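The Peg Person of Erkham

The woman who makes pegs for a living would prefer that we not use her name. She has a brother-in-law who already thinks the job is funny, and she doesn't want to give him a link.

Her shop is Kubiak Turning & Molding, two units at the far end of the Jornmont industrial park, past the tire place. She bought it from its previous owner with a lathe, a molding press and a filing cabinet nobody had the key to. "I drilled the lock," she says. "It was full of pegs."

So pegs it was. The catalog now runs to 336 kinds, and she can talk about most of them for longer than you'd think. There are pegs for coat racks, pegs for looms, pegs for a board game from Varneck that has been out of print for years and still brings in an order every March. The smallest order she ever filled was for 40. The largest was for 2,715, and it went out in the wrong color.

"They wanted burgundy," she says. "I would call what I sent tomato. They kept them. I gave them something off the price and we don't discuss it."

Color is a sore point in general. Customers ask for red as though there were one of it. She keeps a tray of sample reds by the phone and has given up describing them in words, after a long call about whether brick was a warm color.

Shape is where she gets serious. A good peg, in her view, has a part you hold and a part that goes in the hole, and you should be able to tell which is which with your eyes shut. She likes flats on the upper part. Round heads look nice in the catalog and then they roll under the bench, where she believes there is by now a fairly complete history of the company.

"People design the bottom and forget the top," she says. "The bottom only has to fit. The top has to be picked up, turned, dropped, picked up again. Put some sides on it."

And the tip?

"Rounded. Always. A square end catches on the rim of the hole and then you're wiggling it. I've had grown men in here wiggling." She demonstrates, with more feeling than seems necessary.

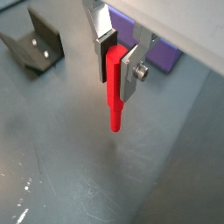

Dana Whitcombe-Ruiz

A wide top with flat sides, a step down, a narrower shaft with a rounded end: the red one meets every rule she has. I ask whether she ever gets tired of them. She takes the question badly.

"Do you get tired of sentences?"

I say that I do, quite often.

"Well," she says, and goes to answer the phone. It's somebody in Erkham who wants 1,020 in yellow and would like to know which yellow. She pulls the other tray toward her and sits down. I let myself out past the tire place.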